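Fivham Flap Set: data card

Version of 16/06/2026. Maintained by the Asten bench group. Replaces the March card, which was shorter and more cheerful.

What this is

A set of 413 recordings of a two-finger gripper working the red flaps on a children's guessing game. We made it to review the Bralent fingertip kit, sold as "ready for fine household tasks." Our household tasks are flipping a dog up and flipping a dog down. The animal names on the board are in French, so a prompt asking for the snail should say Escargot.

Hardware under review

Bralent white plastic fingers, stepped tips, stock settings. Mounting took 23 minutes, 19 of them spent on the instruction sheet. The kit comes from El Khatib, whose support desk answers quickly and always asks for the serial number twice.

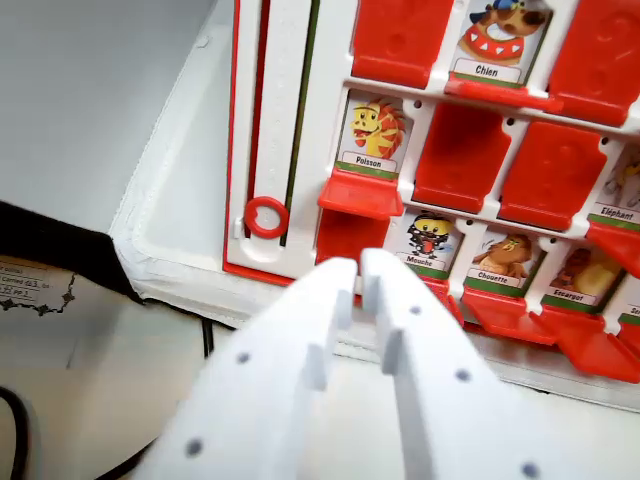

Each recording covers one flap and one attempt. If the flap was already in the position asked for, the recording is marked "noop" and kept. Delete those if they hurt your averages. They did wonders for ours.

Labels

task: flap name and direction
result: done, partial, wrong_flap, noop
note: free text, spelling not checked

Partial means the flap moved and then thought better of it. We argued over wrong_flap for longer than the category deserves: it applies if a neighbor moved at all, even when the right flap moved too. 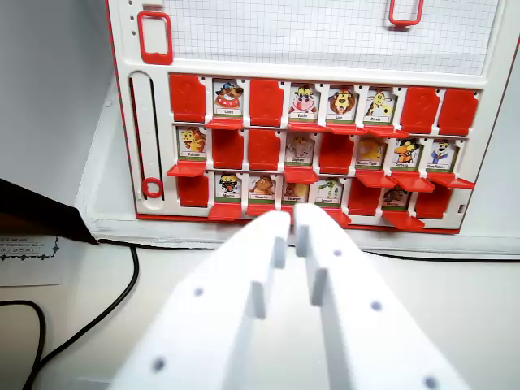 Known problems

17 recordings have the wrist view and the joint log out of step. They are listed in skew.txt. We tried to fix them and made two worse.

The bottom row is easier to reach in our setup, so it is overrepresented. A model trained on this set will have strong feelings about the bottom row.

There is one board and one table. Please don't write to us about generalization.

Verdict on the kit

Good grip, dull tips, fair price. We would buy it again, with a discount.

License

Research use only. Credit Asten and name the version.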